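Hetico Help Desk
Ticket: Labels on long-fur plush hard to find at check-in, some missing
Product: Zalico soft toy labels, paper, with loop
Customer site: Skimham Toy Library, Owen Street branch
Opened: March 1, 2010
Status: Closed, workaround in place
Priority: Normal

Customer report

We lend soft toys by the bin. Each toy has one of your Zalico labels on it with the toy name, the bin name and the washing note. At check-in we take the toys out on the table, read each label, tick the sheet and put them back in the bin. On the short-fur toys this is quick. On the long-fur ones we keep losing the label. It slides into the fur or under the toy and we have to turn the toy over and dig for it. Twice now a toy has been ticked as "no label," a new label has been made, and then the old one was found still on it. So we have toys with two labels, and the two don't always say the same bin.

Also, after a wash some of the labels are gone for good and we find bits of paper in the machine. I know they are paper. The packet says remove before washing, but you have to find it first.

Please tell us if there is a larger label, or a different way to put this one on. We have a lot of them left and would like to use them up.

First reply from support

Thanks for the report. Please let us know:
Which loop are you using, the short or the long one?
Where on the toy is it fixed?
Does it happen on every long-fur toy or only on certain ones?
How are the toys stored between loans, loose in the bin or in bags?

Please also check whether the print itself is still readable when you do find the label. If it has rubbed off, that is a separate fault and we would replace the pack.

Customer

Short loop. It came in the packet and we didn't know there was another one.

Fixed at the side seam on most of them, low down near the leg. On the older ones it is wherever there was a seam we could get the needle through.

Only the long-fur ones. The worst are the pink ones. The tiger and the other striped animals are fine, the fur is short and the label hangs on top of it. The sea animals are fine too.

Stored loose in the blue bins, no bags. The print is fine where the label hasn't been washed. 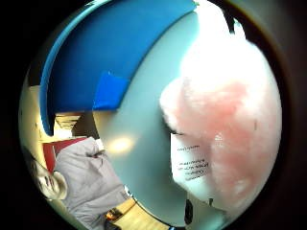
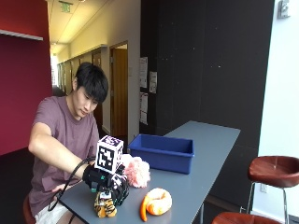
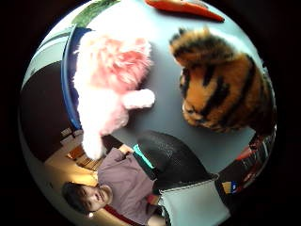
Labels that sit low on a long-fur toy will go under it whenever the toy is put down, and I think that explains most of what we see at check-in. We went through the worst bin again with this in mind. In the first of the three pictures there is a white label at a slant under the edge of the pink fluff, with some of the fur lying over it. If you come at it from the other side, you see pink fur and would put "no label" on the sheet. The tiger doesn't have fur like that, so there is less to look through. We also had the bin itself wrong on our list. The lid sheet said large bin and it is one of the shallow ones, so the toys get pressed down when the stacker goes on top. I have changed the list.

Still to do on our side: find out which toys have two labels. Not done yet.

Support

That matches what we expected. The short loop is meant for short pile and for clothing. On anything shaggy the label has no slack to come up to the surface, and once it has been pressed flat it stays there.

Please try the following on a few toys before doing all of them.

1. Find the old label and cut it off at the loop. Keep it until the new one is on, so the name and bin can be copied from it.
2. Brush the fur away from the back seam at the neck. A wide comb is better than a brush for this, a brush pulls.
3. Pass the long loop through the seam and knot it. The loop should stand clear of the fur by at least the width of the label.
4. Comb the fur back down and check that you can see the label with the toy lying on its back and on its front.

We are sending a packet of long loops at no charge. Your existing labels will fit them.

For the toys that may have two labels, compare the bin name on both against your lending sheet. The sheet is the better guide. If the sheet also disagrees, go by which bin the toy was last returned in.

Customer

Loops arrived. There are 22 in the packet, which is enough for the long-fur toys and a few over.

Did eight toys today. Results:

Neck seam worked on six. Label can be seen lying either way up.

One has no back seam at the neck. The head is a separate piece and the join is glued. I put the loop through the seam behind the arm. Label shows from the front only.

One has such a thick ruff that the loop still goes in. I knotted two loops together for that one and it is all right now, but it looks untidy and a small child will pull it. Is there a limit on how long the loop should be? This branch lends to under-threes.

Removed three old labels that were doubled up. Two said the same thing. The third had the wrong bin and I have thrown it out.

Support

Please undo the double loop. For toys going to children under three we don't recommend any loop, long or short, while the toy is out on loan. The loop should come off when the toy goes out and go back on when it comes in, or the toy should carry a sewn-in tape label.

We should have asked about age range in our first reply. It is on the back of the packet in small print and we have passed on a note that it should be on the front.

If you would like tape labels we can quote for them. They are woven, they go flat into the seam and they can be washed. They are slower to put on.

Customer

Double loop is off. We had not seen the wording on the back.

We don't want to take labels on and off for every loan, there isn't the time at the desk. Please quote for tape labels for the under-threes toys only. The rest can stay on long loops.

For now the under-threes toys go out with no label, and the toy name is written on the bin sheet with a short description, like "pink and white, shaggy." At check-in we go by the description. It is slower but so far it has been right.

One other thing. When all the toys from one bin are laid out on the table with gaps between them, we find labels much faster than when we take them from the bin one at a time. I have asked for this to be done at every check-in. It needs the whole table clear, so the puzzles have to wait.

Support

Laying out the full bin first is a good practice and we'll add it to the help page for soft toys.

Quote for tape labels sent separately. Minimum order is a pack of 10.

Is there anything outstanding on this ticket?

Customer

Quote received. We'll order one pack and see.

Outstanding:
The toy with the glued neck. Leaving it as it is.
The washing. With the long loops on we can find the label and take it off, and no paper in the machine since. I would call that fixed.
Lid sheets on the other shallow bins not checked. That is for us.

You can close it.

Support

Closing. Cause recorded as short loop used on long pile, label fixed low on the toy. Workaround is long loop at the neck seam for toys lent to age three and up. Tape label advised for under-threes. Reply to this ticket if the problem comes back and it will reopen under the same heading.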